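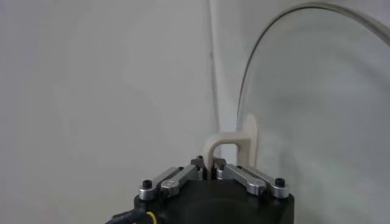 Section 4. Adjusting the lift-up door stays
The Gudeta wall cupboard has two stays, left and right, and they are not interchangeable. Check the letter stamped on each arm before fitting. They mirror each other in the same way as the two silver linkages in the photo, which slope in toward the middle from a black screw cap at each outer end. If both of your stays slope the same way, one is on the wrong side.

1. Empty the cupboard and open the door fully. Have a second person hold it.
2. Prise off the screw caps with a plastic blade and keep them.
3. Loosen the rear screw on each stay by one full turn. Do not remove it.
4. Slide both stays to the 23 mm mark. For doors wider than 400 mm, use the 15 mm mark.
5. Retighten by hand, left side first.
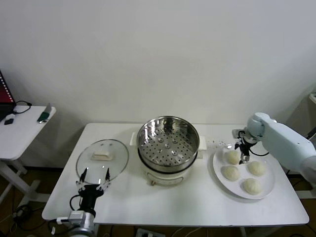 6. Let the door down slowly and check the gap along the bottom edge. It should be even from one end to the other.
7. Refit the caps.

Caution: The stays are under spring tension. Keep fingers clear of the pivots while the door is moving.

Note: Do not oil the pivots. If a stay squeaks after adjustment, wipe it with a dry cloth. Replacement stays are sold in pairs only, part 492, from the Dendlow service centre.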